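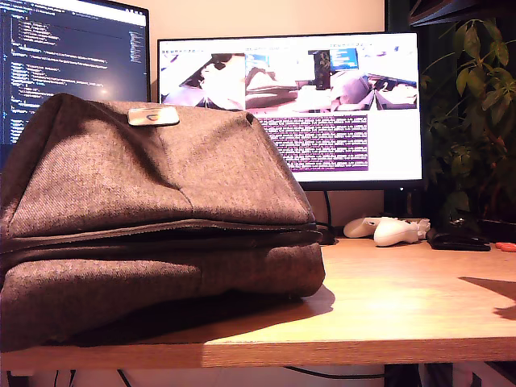
Leaving a bag on the desk overnight used to annoy Siu-ming Chiang more than an unwashed mug. "You come in at eight and you have to unpack yesterday before you can start today," Chiang said.

ORNTON - Jorkus, the office supply and bag repair company, will open its Clear Desk program to all small workplaces in Ornton this May. The program asks people to pack one bag at the end of the day, in a set order, and take everything personal home in it.

A trial ran for three months in shared offices at the Kan building, with 300 desk users taking part. They kept a short log of what was left on their desks when the lights went off. The logs listed 3166 items in all. Chargers and loose cables came first, followed by clothing - mostly gym socks, scarves and spare shirts. 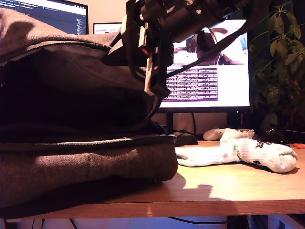

Clothing goes in first under the Jorkus method, because it fills the bottom of the bag and protects whatever sits on top. Socks are paired and folded at the cuff before they go in. Cables are wound and tied, then placed in the zippered pocket. Keys and cards go in last.

The company says the whole job should take less than five minutes. By the end of the trial, 781 of the logged items had been claimed from lost property, and almost 300 more were given away.
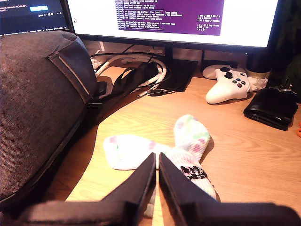
By Stutodis Press Desk, for Jorkus

Workplaces that join in May will receive a printed packing card for each desk, a roll of cable ties and a log sheet. There is no charge for offices with fewer than 40 desks. Larger offices can buy the cards in packs.

Jorkus will also check and repair zippers, straps and buckles at its Ornton counter during the month. Bags should be emptied before they are handed in. Repairs are usually ready the next working day.

Sign-up forms are available at the counter and at the front desk of the Kan building.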